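Workshop notebook, Bamham
October 29, 2019
Open afternoon, arm bench

Writing this up before I forget which parts went wrong in which order.

Doors at two. The Niskanen visitors came early and stood in the corridor reading the fire notice, so we let them in at ten to, while Eva was still homing. Eva is the arm, for anyone reading this who has joined since March. She homes slowly and with a good deal of clicking, and a man with a folder asked if that was the demonstration. I said it was the first part.

Task for the day was plates into the dish rack, run from the Nirnance planner on the old bench PC. I had put a limit of 166 on the wrist speed after the business in rehearsal. That looks sluggish to anyone used to films, but it does mean the plates stay whole. The new gripper file was loaded at lunch and the old one kept in the folder next to it, which turned out useful later.

Notes on the bench first. The rack is a nuisance of a target. The dividers are wavy black wire and the shadow they throw on the wood grain is nearly as good a rack as the real one, as far as the vision is concerned. Morning tests had the planner lining up very neatly on the shadow. Moved the lamp, got a weaker shadow, moved it again, got glare. Left it at weaker shadow. I would like a matt cloth under the whole thing but was told it would look like a magic act.

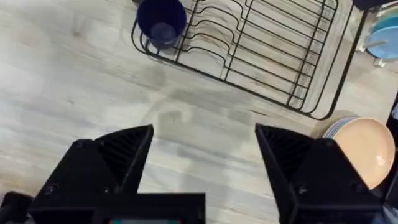 Wrist view, fingers open. Navy cup in its wire holder, slots empty, plate stack lower right by the right finger.

The stack is too close to the rack corner. I knew this yesterday. The right finger has to come down beside the plates with very little to spare, and if the approach is off by a whisker it sits on the rim of the peach one on top and pushes. It should all move a hand's width towards the near edge of the bench. I have also asked, again, for the bench to be wiped before people come. The ring mark is right in the middle of the working area and the segmentation takes a keen interest in it. Round, pale, flat: from the planner's point of view it is the best plate we own.

First run, for the Niskanen lot: five attempts, three plates racked, one dropped back on the stack from no height at all, one refusal. The refusal got the biggest reaction. Eva went down, stopped, came back up and stayed there, and somebody said "she's thinking". She was waiting on a timeout of 3000 milliseconds, but I let it stand.

Second run, general public. Put the old gripper file back because the new one closes too late on thin rims. Better. Four out of five, and the fifth went in at a slant between two slots and leaned there looking pleased with itself. Counted as a fail in the log, counted as a success by everyone in the room. There was applause. I have worked on this for a year and a half and the applause was for the one that missed.

Questions asked, for whoever does the next open day:
Does it do the washing as well. (No.)
Can it do glasses. (Not while I am in the building.)
How much did it cost. (Sent to the front desk.)
Why not buy a dishwasher. (Asked on both runs, by different people, each of whom thought they were the first.)

A small girl wanted to know why the fingers have ridges. I said grip, and she said her wellies had those too. Best technical exchange of the afternoon, and I am including the Niskanen one, where we spent twenty minutes on cable routing and agreed that cables are bad.

Log file for both runs is 1087 in the shared folder. The first minute is only me talking, skip it.

To do:
Shift plate stack away from the rack corner – mark the position with tape this time.
Clean the bench properly, ring included.
Find out why the new gripper file closes late. I suspect the rim thickness is still set for the old plates.
Shorten the timeout or put a light on it, so that people can tell waiting from broken.
Check the screws on both fingers before the next session, the left especially. I did not like the sound of it towards the end.
Return the extension lead to the Bamham front office before they come looking for it.

Powered down at half past five. Arm parked, plates back in the cupboard, one biscuit left on the visitors' tray and now none.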